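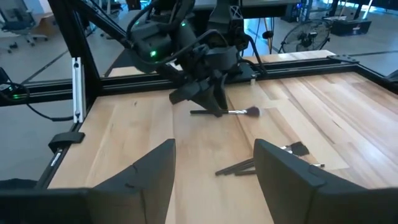
The pinky-purple fluffy one, long black handle. Two more behind.

May, 6 something in the morning, coffee not working yet

Brush day. Have been putting it off since before the trip and my face has been paying for it, two spots on the chin and one coming by the ear. So. Everything out of the roll, everything out of the Hasano pouch, everything out of the bottom of the work bag where the good ones go to die. Found the angled one I accused my sister of taking. Have not told her.

The fluffy one stays, obviously. Silver ferrule still tight, I gave it a good wiggle last night. Had it since the Brosmont job, did a whole season of brides with that brush, and it has never shed on anybody. The tan in it I used to think was foundation and scrubbed at it for ages. It's just the color. Felt stupid.

Dark ones I'm less sure about. Black bristles hide everything, you think they're clean and then you press them on a paper towel and get a brown flower. Did that with one this week, 4 presses, still brown. Threw that towel away quick.

Fumiko Koyama's method, wrote it on my hand at the class and it washed off, so here from memory before I lose it again:
lukewarm, never hot
bristles pointing down the whole time, water in the ferrule is what kills the glue
plain baby shampoo, pea size, in the palm
swirl til the foam is white
squeeze dont wring
lay flat with the head over the edge of something, NOT standing up in the mug (I have been standing them up in the mug for years)

She also said the expensive soap is the same as the cheap soap. Bought the Boltetti one anyway before the class, 52 dollars with shipping, so I will be using it til I'm a hundred.

Later, lunch, eating crackers over the sink

Sorting took longer than the washing is going to. Three piles, keep, maybe, go. The maybe pile is the problem. It's always the skinny ones. You buy one for liner and one for brows and then a set comes with both in it and suddenly you own a fence.

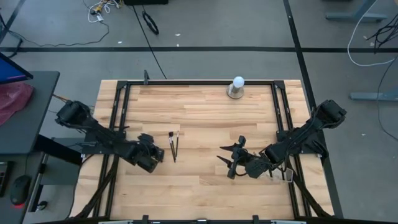
Two skinny ones on the wood, dark tips both. Still maybe.

Picked up the skinny pair, put them down, picked them up. Slim dark handles, they look like they should be in with my paints, and maybe that's the answer? I could use a fine one for the leaves on the card I owe Mom. But then I'll miss it the first time somebody wants a sharp wing at 5 am and I'm doing it with a cotton swab. OK. Keep one, paint with one. Or keep both. Ugh.

Want a table like this one at home. Long pale strips, the grain goes all over the place, and you can actualy see what you've put down on it. My bathroom counter is speckled gray and I lose bobby pins on it daily. Looked up a slab on my phone just now, smallest one 54 inches, won't go through my door let alone next to the tub. Closed the tab. Opened it again. Closed.

Need:
baby shampoo
paper towels, the thick ones
new roll, the Szénási canvas one if it's still on sale, mine has a hole where the pencils poke thru
card stock for Mom
call about the Saturday bride?? she said two bridesmaids and then her mother said four

Evening

Washed the keep pile. Foam went gray, then tan, then ok. Heads over the edge of the dryer on a folded dish towel like Fumiko said, and I keep walking past to poke them. The fluffy one is a sad little wet point right now, looks like a cat after a bath. Should puff up by morning.

Didn't wash the maybes. Didn't decide the maybes. Back in the pouch with them, all of them, zipper barely shut.

Chin no better. Bed.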